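Stustix Help Desk
Ticket: Booking confirmation emails arriving hours late or not at all
Product: Zatum Bookings, hosted plan
Opened by: Mayu Sugiyama, Aguiar
Opened: 27 Dec 2021
Priority: Normal, raised to High
Status: Closed

Original report

We run evening classes and take all our bookings through Zatum. Since the update before the holidays, people who book a place are not getting the confirmation email. Some get it the next morning. Some don't get it at all and book again, so we end up with the same person in the list twice and two payments to sort out.

The booking itself goes through. It shows in the calendar and the payment is taken. Only the email is missing. Reminder emails, the ones that go out the day before a class, seem fine.

What I have tried so far:
Checked the junk folder on two of our own addresses. Nothing there.
Sent a test from Settings > Messages > Send test. It arrived straight away.
Switched the confirmation template off and on again.
Logged out and in, different browser, same result.

Our email goes through Wirnemano and has done since June. We haven't changed anything on that side.

Reply from support

Thank you for the detail. Test messages from the Settings page are sent directly and do not pass through the outgoing queue, so a working test only tells us that the template and the address are valid. Please could you send the following:

The booking reference for one that failed and one that arrived late.
The text shown under Settings > Delivery > Outgoing server, without the password.
Whether the failed ones have anything in common, such as the same class or the same payment method.

Reply from Mayu Sugiyama

References sent by private note. The outgoing server is the Wirnemano one, and the sender is our bookings address.

On what they have in common: I went back through the list and the worst affected are the Saturday workshops, which all open for booking at the same time. The weekly classes, where people book in ones and twos, are mostly all right. I can't see any difference by payment method.
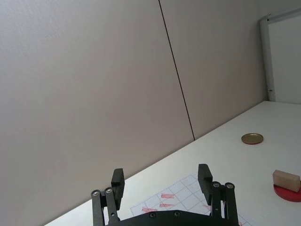 I also found a line in the delivery log that I hadn't noticed before. It says "deferred, rate limit" and then a time. It is there for both of the references I sent you. For the one that arrived late it appears several times and then says "sent". For the one that failed it appears nine times and then stops.

Reply from support

That line is the cause of the delay. The outgoing server is telling Zatum that too many messages have been sent in a short period and asking it to wait. Zatum waits and tries again. After nine attempts it gives up and marks the message as dropped. Dropped messages do not raise a warning on the dashboard, only in the log.

We looked at your account from our side. The limit set on your mailbox is 100 messages an hour. Your workshop openings are not large enough to reach that by themselves, so something else must be using up the allowance. Please check two things:

1. Settings > Messages > Copies. See whether "Send a copy to all staff" is ticked.
2. Settings > Messages > Calendar notices. See whether it is set to "Each change" or "Daily summary".

Reply from Mayu Sugiyama

"Send a copy to all staff" is ticked. I am fairly sure it wasn't before. Calendar notices is on "Each change", and I don't remember choosing that either. We have had it on the daily summary for as long as I've been doing this job.

The staff list still has people on it who left, so every booking was sending a copy to each of them as well as to the tutors. That would explain why my own inbox has been so full, I had put it down to the time of year.

I have unticked the first and put the second back to the daily summary. Is there a way to resend the ones that were dropped? There are 49 in the log with that status.

Reply from support

Yes. Go to Settings > Delivery > Log, filter by "Dropped", select all and choose "Requeue". Please do this at a quiet time and not while a workshop is opening. The messages will carry the original booking details but today's sent date, so you may like to let people know first that a late confirmation is on its way.

Before you requeue, remove the duplicate bookings. If you leave them in, the people who booked twice will get two confirmations and may take both as valid.

We have confirmed that the update reset both settings on accounts which were set up on the older version. This has been passed to the developers. Until it is fixed, please check both settings again after any further update.

Reply from Mayu Sugiyama

Duplicates removed and refunds done. Requeued the lot after the office closed and the log now shows them all as sent. A couple bounced, but those were mistyped addresses and I have rung the people concerned.

I opened a workshop for booking this morning as a trial. Confirmations went out within a minute or so and there are no "deferred" lines in the log.

One request. Could dropped messages show somewhere on the dashboard? I would have found this much sooner if there had been a red number on the front page. I only look at the log when something has already gone wrong.

Reply from support

Logged as a feature request and linked to this ticket. You will get a message if it is taken up.

Resolution

Cause: update reset "Send a copy to all staff" to on and "Calendar notices" to "Each change". Extra messages used up the hourly sending limit and confirmations were deferred, then dropped.
Fix: both settings restored, old names taken off the staff list, dropped messages requeued.
Workaround for other accounts: check both settings after updating.
Ticket closed with the customer's agreement.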